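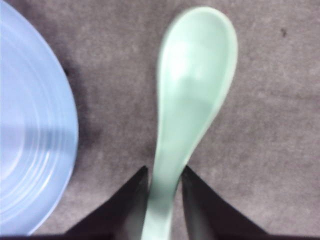
Week 3: Glazes and What They Do in the Kiln
Handout for Hae-won Won's evening ceramics class, Trellholm Arts Center

Welcome back, everyone! Last week we talked about clay bodies, and I know I went on a bit about shrinkage, so tonight we get to the part most of you signed up for.

A glaze is a thin coat of glass that we melt onto the pot. Every recipe has something to make the glass (silica), something to help it melt (the flux), and something to keep it from sliding right off the side (alumina, which mostly comes in with the clay). When you read a recipe card, try to find those jobs first and leave the coloring powders for later.

Glossy and matte
A glossy glaze has melted smooth and cooled with an even surface, so light bounces off it in a clear bright patch. A matte glaze often has tiny crystals in it that scatter the light. You can sometimes get a matte look from a glaze that simply didn't get hot enough, and I'd ask you to be suspicious of those, especially on anything you plan to eat from.

Color at the edges
Glaze moves as it melts. It thins over rims and gathers in low spots, and with a pale green you'll often find a lighter line along an edge and a deeper tone down in a curve. I love this, and I've been known to carve extra ridges into a bowl just to see it happen!

Before next class
Please read the chapter on fluxes in the Dalisay workbook (page 272 has the chart I keep waving around). Glaze 5 test tiles, write the recipe name on the back of each in underglaze pencil, and keep the bottoms clean of glaze. Dip for a slow count of 3. If a tile comes out patchy, bring it anyway and we'll look at it together.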